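Tralow student manipulation project – support queue
Ticket 682
Subject: Right hand pose jumps when approaching rope items
Opened by: Pin-yu Lo
Assigned to: Ka-ming Kao
Component: Grerkon tracker, hand-held pair
Priority: normal
Status: open, workaround in place

Initial report (Pin-yu Lo)
Recording the two-handed rope task in the Lam room. Right gripper pose is stable while held still over the table. When it comes in towards the coiled piece the pose flips, sits wrong for a few frames, then recovers. Left hand is fine in the same runs. Replay shows the right wrist rotating through an angle no wrist does. Grerkon logs "marker ambiguous" at each flip and nothing else. Restarting the tracker makes no difference. Swapping operators makes no difference.

Reply (Ka-ming Kao)
Please attach one view from the gripper camera and one from the head camera. Also confirm whether the marker on the other gripper is readable from the left hand at the point of approach. The relative pose check uses it, and if the marker is side-on at that point the solver has very little to work with.

Reply (Pin-yu Lo)
Gripper camera attached. Coil is between the fingers, other gripper coming in from the right with its marker up top. 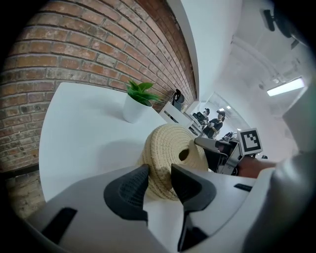

Page 4 of 7

Marker pattern is clear of the hand at this point. The fingers don't cover it either. I went through the rest of the run and the marker is only lost when the second gripper drops below the top of the coil, and that is later than the first flip. So occlusion explains the last dropout but not the earlier ones.

Reply (Chih-ming Yen)
Check the lens calibration file first. Pin-yu's config was copied from the old pair and still had exposure locked at the old value. Same symptom as the one Joon-young had before the workshop: the detector finds the square, can't settle the corners, and picks the mirrored solution.

Reply (Pin-yu Lo)
Calibration file replaced. Exposure set back to auto. Flips went down but did not stop. 80 ambiguous detections in the next run, all on the right cube. Left cube zero.

Reply (Ka-ming Kao)
All on one side points to either the cube or the light. Stand back from the table, hold both grippers out in front, and send the head view. 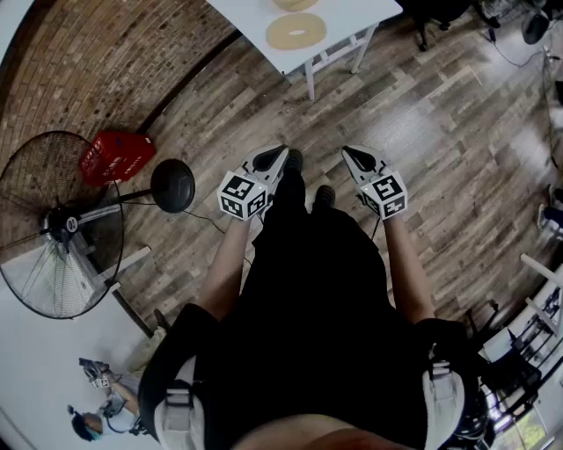
Plondthorpe, March

Compare the two cubes. The top face of the right one is catching a lot of light. The window side of the room is also a good deal brighter on the floor. If the top face washes out, the detector falls back to a side face at a shallow angle, and that is where the mirrored solution comes from.

Second point, separate from the flips: the black cable on the right gripper runs down along the forearm. Please clip it at the wrist before the next run. If it gets pulled tight it will shift the grip and we will be chasing a different fault.

Reply (Chi-keung Wu)
Right cube was printed on the glossy stock. I did the left one later on matt. Reprinting the right one on matt now. Same IDs, same face order, so no config change required. Scale check after gluing please – the last reprint came out slightly small and it took us a whole afternoon to find.

Reply (Pin-yu Lo)
New cube faces fitted, scale checked with calipers. Cable clipped. Blind down on the window side for the test. Ran the approach again from the near edge of the table with the mat closest and the basket behind it.

Result: 7 ambiguous detections, no visible flips on replay. With the blind up again the count rises but stays under the reject threshold.
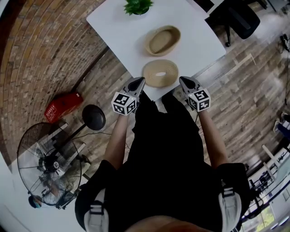

Fig. 3 – Approach to the coiled mat, head camera. Two or more faces showing on each marker cube.

Reply (Ka-ming Kao)
Good enough to record with. Keep the cubes turned like that on approach, at least two faces to the head camera. When only one face is showing, the tracker will still report a pose but the confidence value isn't worth much.

Reply (Joon-young Nam)
Does this affect the runs already uploaded? I have 4 from the first session in the training split.

Reply (Ka-ming Kao)
Yes. Pull them and re-run the filter with the jump limit on. Anything with a flip inside the grasp window goes out. The rest can stay. Leave the raw files where they are.

Outstanding
– matt reprint for the spare pair (Chi-keung)
– filter pass on first session runs (Joon-young)
– exposure default in the shared config, currently still the old locked value (Chih-ming)
– repeat the test with the blind up and the basket as target (Pin-yu)

Ticket stays open until the blind-up test is logged.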